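Two remote operators wanted for cloth work, Brukach site

Hi! I run the soft goods bench at Plidine, and I'm looking for two people to join me from December. It's part time, 30 hours a week, paid training, no robotics degree needed (I don't have one either).

I'd rather you hear about our bad month from me. In the fall we ran the folding job overnight with the Prondeo controller, and one of the arms let go of its cloth, didn't notice, and kept going. It went through 116 cycles with nothing in its fingers and logged 96 of them as good. Then it closed on a cable at 4 a.m. and tripped the whole cell. No injuries, but the stop that should have kicked in on the first empty grip never did. We've pulled unattended running until we understand why, and that's where you come in.

Most of your day would be spent at the Oda station, driving the arm through picks and lifts and writing down what the grip did compared to what the software says it did. Thick cloth bunches up, thin cloth slides, and the sensor likes to call both of them a solid hold. We have 386 flagged grips from the old logs to repeat, so there's plenty to get into!

You'd suit this if you:
- can watch the same motion all morning and still catch the odd one
- write plain notes other people can follow
- will hit the stop button without asking me first
- have good close-up vision (glasses are fine)

Sewing, laundry or upholstery experience is a real plus. You get a feel for how fabric moves that I had to learn the slow way.
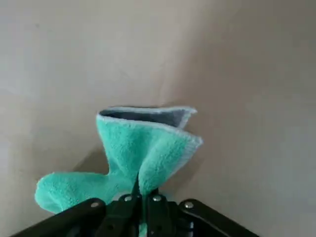
Teal microfiber with the grey back showing, held at the pinch.

Shifts are 7 a.m. to 1 p.m. or 1 p.m. to 7 p.m., your pick if we can make it work. You'll do the lockout course before you go near the cell, and you're on the clock for it.

To apply, send me a short note about a time you spotted something going wrong at work and what you did next. A résumé is nice but the note matters more. Use the form on the Plidine jobs page and put "soft goods bench" in the subject.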